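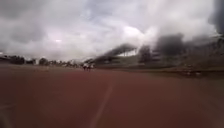
The running track and grandstand at Crenshaw.

2023-06-07

The running track at Crenshaw will get a new surface by November, according to the town of Dallby, which made much the same promise for last year and the year before. The job has gone to Moltano, a paving firm that has yet to give a start date.

The plan covers all 400 meters and fresh paint for the lanes. It does not cover drainage, which is what local runners have complained about at every public meeting on the subject. The town says drainage "will be looked at separately." It did not say when, or with what money.

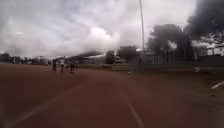 Photo: Kultthorpe Courier

Entry fees are another matter. A day pass goes up to $10 once the work is finished, and the town expects over 100 extra visitors a week to pay it. Asked where that number came from, a town spokesperson pointed to a 23-page study that has not been made public.

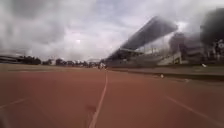

Will the track close during the work?
The town plans to shut it for the whole job, but has not set the dates.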